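Print this page | E-mail this thread

Volodymyr Demchenko
Small update on the hand gripper I build at home (name is still Mima). Version 2 of the fingers is ready, with blue pads glued on. This evening I try it on knitwear, on the bed.

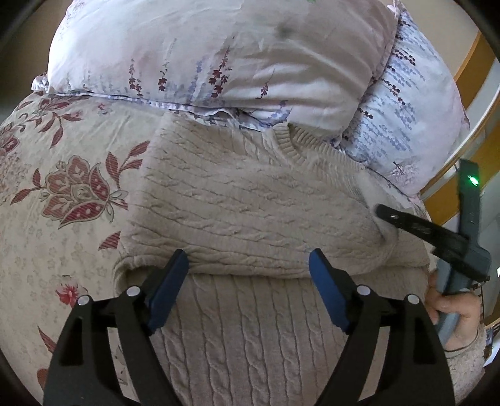 The hard part with a sweater is the thickness. A T-shirt I can pinch anywhere. Thick knit wants to spring back, so I must open the jaws wide and come slowly.

My rule for this month: 20 folds for each garment, then I write down every slip in the notebook. I do not change the pads in the middle, even when I want very much.
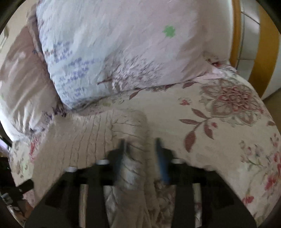 Ribs are another question. When the pad goes along the rib, I expect more sliding than across it. I will write the numbers in February, if the glue holds so long.

Next job is the spring. The one from Mikusska is too strong for my thumb.

Comments

Sum-yee Tang: Which glue for the pads? Mine fell off in the first evening.

Volodymyr Demchenko: Contact glue, and one night under a heavy book.

Recent posts
- Mima: drawing the linkage again
- 500 g of filament and one good finger
- Cheap pivot pins, part 2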